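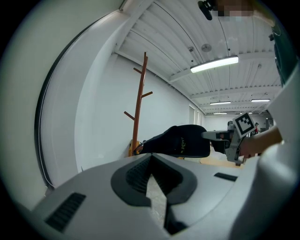
Proceedings archive > Workshop papers > Field studies

Filed under: Manipulation, Public demonstrations

4. Demonstration at the Tedport open day

4.1 Setting and purpose

The open day was held on a Sunday in June at the Tedport site. It was the first occasion on which the hand-held gripper was used by people who had not taken part in its design, and we treated it as a small field study as well as a public event. The aim was to find out how much instruction a visitor needs before the recordings he or she makes can be used for training, and which kinds of object cause the most trouble.

Visitors were booked in through the Vivton ticket desk. Of those who came, 159 agreed to have their recordings kept. A further group watched without taking part and is not considered below.

4.2 Equipment

Each station had one hand-held gripper with a camera fixed to the tool, so that the view moves with the hand. A square marker on the gripper body allows its position to be checked against the camera view after the event. The fingers are closed by hand and there is no motor in the tool. Figure 4 was taken by the tool camera and gives a fair idea of the working conditions: a black fabric article is held up in the fingers, a white-sleeved forearm reaches in from the right to hold the gripper, and ceiling lights, a wooden coat rack and curved white surfaces share the view with the object.

Figure 4. View from the tool camera with a soft black article in the gripper. The thin strap loop hangs at the left end of the article and the square marker sits on top of the gripper body.

Recordings were copied to a machine running the Stoica logging software at the end of each half-hour session. Tools were wiped down and the finger pads checked at the same time.

4.3 Procedure

Each visitor was given a spoken introduction by I-seul Ok or Csaba Vida. The two introductions followed the same written text, but questions were answered freely, and the time taken varied a good deal. The visitor then picked up one object, moved it to a second place and let go. This was repeated with further objects until the session ended or the visitor wished to stop.

No visitor was corrected during a recording. If an object was dropped, the recording was left running and the visitor was free to pick it up again. We kept these attempts in the set – a policy trained only on clean attempts has little to learn from when a grasp goes wrong.

The object set contained rigid items (cups, blocks, tins) and soft ones (gloves, pouches, folded cloth). Visitors chose for themselves, which led to an uneven spread. Rigid items were chosen more often in the morning and soft ones after lunch, when the tins had been moved to the far end of the table.

4.4 Results

In total 400 attempts were recorded. Of these, 64 were set aside on review: the object had left the camera view at the moment of grasping, or the marker could not be found for long enough to recover the path of the hand. The remainder were passed to the labelling stage described in Section 5.

Soft objects made up a large share of the attempts set aside. A rigid cup keeps its outline when the fingers close, and the point of contact can be read from a single view. Fabric gives way under the finger and may hide the contact altogether. Loose parts such as straps and drawstrings add a second difficulty, as they go on swinging after the hand has stopped and are easily taken by the tracker for movement of the object as a whole.

Background clutter had less effect than we had expected. Bright ceiling lights did cause short losses of exposure when the tool was tilted upwards, and the marker was sometimes missed in these stretches. Raising the lower limit on shutter speed reduced the losses in a short test made after the doors had closed. It has not been tried with visitors.

4.5 Comments from visitors

Written comments were collected on cards. The most frequent complaint concerned the weight of the tool when held at arm's length. Several visitors asked for a rest or strap for the wrist, and a version with a strap is now being tried at Vevmont. Left-handed visitors found the trigger awkward. A mirrored handle would be simple to print, but the marker would then need to be moved and the calibration repeated.

A second open day is planned with a fixed order of objects and a limit of 100 attempts per station.

Related items
Section 3: Calibration of the hand-held tool
Section 5: Labelling and path recovery
Grasping of cloth and other soft goods: a short review
Notes from the Vevmont handle trials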